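Do "Eco" Furniture Labels Mean Anything?
Project report, February
Mafalda Brandão and Kirsten Bisgaard

Why we picked this

Every online furniture store seems to have a leaf symbol next to its tables now. We wanted to know what a shopper gets for trusting it. Our teacher expected us to find a ranking of good and bad labels. We did not find one, and we doubt one can be made from what the stores publish.

What we did

We went through 2,772 product pages from two sellers, Virnuleck and Lanalari, and saved every page with a green claim in the title or the first paragraph. That left 185 tables. For each one we wrote down the wood named, the country of origin if given, and whether the claim linked to anything we could read.

Results

Most claims linked to nothing. "Responsibly sourced" was the favorite phrase, and neither seller defined it. Lanalari has a page called Our Promise, but it talks about forests in general and never mentions a supplier. Virnuleck answered our email with a brochure we had already read.

Price was no help either. Tables over 2,000 dollars were described with more adjectives and the same lack of detail.

Looks are not evidence

We asked classmates which tables seemed "greener." They kept choosing light wood with visible grain and curved legs. A honey-colored top tells you nothing about where the tree grew, and the color may come from a stain.

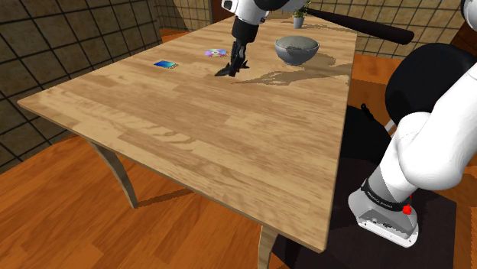
Problems with our own work

Two sellers is a small sample. Kirsten sorted the first 1,000 pages and Mafalda did the rest, and we did not check each other's sorting until the end. We disagreed on several pages where the claim was buried in a long title. We kept those in, which may make the sellers look worse than they are.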